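Ranport room, storage cabinet
January 30, 2018

Worked on the low cabinet, the one in light wood with the two top panels. Plan is to get the Roy paperwork off the desks and into it before the Grisano boxes come over in May. Opened both doors first and looked at the inside. Two levels, upper shelf and bottom compartment, nothing in either.

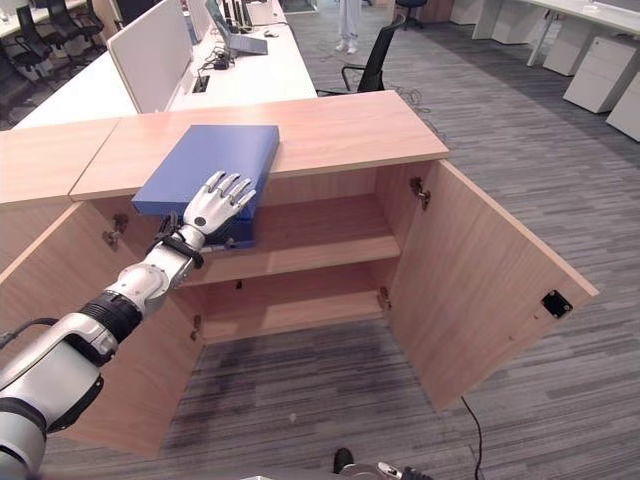

Blue box on the right top panel, both doors open.

The box is one of the thick file type. Going by the Emance list we have 20 of them, all blue, so labels matter more than color. I want the current ones on the upper shelf and the closed projects at the bottom. The door latch has a small black plate near the outer edge of the right door. Leave that clear when loading.

Floor: gray carpet on this side. Keep the swing of the doors free, no stacks on the carpet overnight.

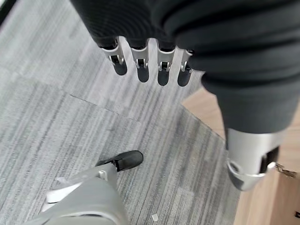
Hinges and doors

Small metal hinges, silver. Want to go over the screws on all of them before the shelves carry any real weight. The doors open wide, so anyone walking past at the desk end needs to watch their shins.
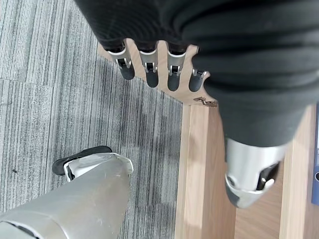 Spare hinges are in the parts drawer, bag 7, if one has to be swapped. Same size as the ones on the Grisano cabinet, so don't order more.

Labels next. The old ones were printed at 80 percent and are hard to read from standing height. Reprint at full size, project name first, then year. Label stock is the roll of 500.

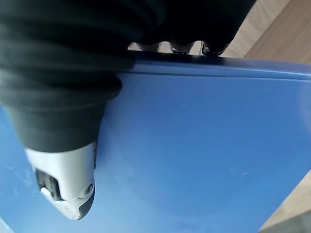 Blue, smooth satin finish.

To do: reprint labels, check hinge screws, ask Emance if the closed Roy files can go to Ranport storage instead.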